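Search this site Enter keywords Search

About Fludell

Fludell tests home remedies, household tips and cleaning claims, and prints what we find. We started because Hamdia Ayele was tired of reading that vinegar fixes everything. It doesn't. She had ruined a kettle element and a set of window seals finding that out, and the websites that had told her to do it were still telling other people to do it.

That was seven years ago. There are five of us now, working out of two rooms over a tire shop on Kisetti Street. Our reports go out by mail and online to people who pay for them. We don't take advertising, and we don't take free samples. If a company sends us a box anyway, it goes back at their cost.

We are not a laboratory and have never said we were. Baoshan Ye trained as a textile chemist and sets up most of the trials. Kiros Ejigu spent a long time repairing appliances and knows what the inside of a washing machine looks like after years of homemade detergent. Yeshi Berhe edits, and throws out more than she keeps. Our equipment is the kind of thing found in an ordinary house, plus a decent scale and a light meter.

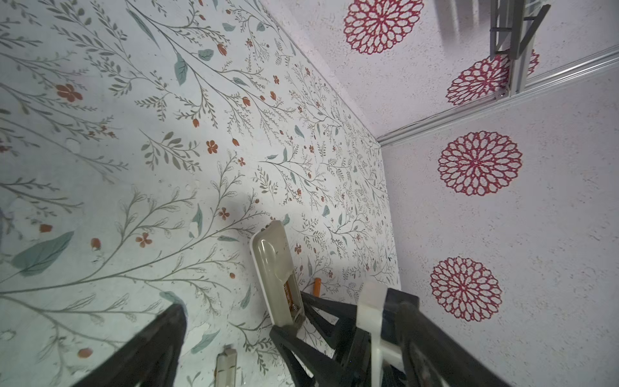 Flower print and red mandalas at our Kisetti Street rooms.

What we test

Readers write in with claims. We have logged 967 of them. Many are the same claim in different clothes: baking soda in the fridge, baking soda in the shoes, baking soda on the carpet. We group them, pick the ones that could cost somebody money or damage something, and run each at least 20 times before we say a word about it. Of the claims we have finished with, 65 held up well enough that we'd repeat them to a relative. Some of those held up only under conditions the original tip never mentioned.

We are often asked why we bother with harmless ones. Freezing candles so they burn longer hurts no one, it's true. But a reader had bought a second freezer partly on the strength of it, so we burned a lot of candles.

Words we distrust

"Natural" is at the top of the list. "Chemical-free" is worse, as there is no such thing. "Clinically proven" makes us ask which clinic. We also distrust our own results more than we'd like. In December we withdrew our report on the Flandix stain method after Baoshan found that our water had been softer than most readers' tap water. The correction ran on the front page, at the same size as the first report, and the old version is still in the archive with a note on it.
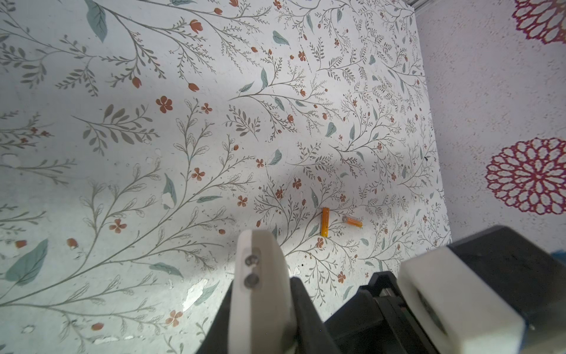 Leaves and small orange blossoms up close.

Who pays

Subscribers do. There was one exception, a small grant from the Wong fund in our second year, which covered shelving and a used dishwasher. It came with no conditions. You should be suspicious of that sentence whenever you read it, so the grant letter is available to anyone who asks.

Ayana Tefera answers the mail and reads all of it, including the angry letters from people whose grandmothers swore by something. Send her a claim if you have one. Tell us where you read it, what it promised, and what you did, step by step. Please don't send the stained item itself unless we ask.

This page was last checked on Thursday, August 4, 2022.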